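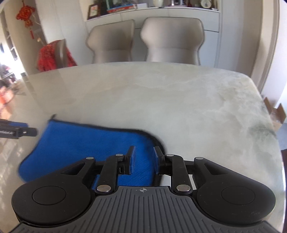 The Cervantes room table, with the blue cloth on it.

Progress report to the Lotitz Fund, second period
Submitted June 20, 2026, by Horacio Barrientos

You asked for fewer adjectives than last time. I have done my best.

The grant pays for the furnishing of two ground floor rooms at Hitero House, the Cervantes room and the small room beside it that still has no name, despite three meetings on the matter. The Cervantes room is close to done. The small room is where we keep what used to be in the Cervantes room.

Tables. The big one with the marbled top is in and has stopped moving. It went against the north wall first, then under the window, then back, and it now stands where the original plan put it. The top is glossy, greenish gray and cream, and it shows every fingerprint in the county. Polishing took two afternoons. The reading group likes it. The sewing group says pins skate across it, and has asked for cloths.

Cloths. The blue one with the black edging is on trial. It feels right under the hands and the sewing group has stopped complaining about the table and started complaining about the lamps. If it survives the summer we will order more from Zomero, who quoted us 14 at the lower price. I have not told the reading group, who consider the table finished.

Chairs. We budgeted for 50. The supplier sent 100 and an invoice to match. Half have gone back, after a phone call I would describe as long.

Spending. We have $1,057 left in the furnishing line. Most of that is spoken for by lamps and felt pads for the chair legs, which were left out of the first budget by me.

Still to do by the end of July: hang the curtains, fix the door that opens onto the radiator, and empty the small room. I put the last item in the previous report too. You may wish to compare the wording.

We are not asking for more money in this period. The receipts are in the attached folder, in order except for the curtain rails.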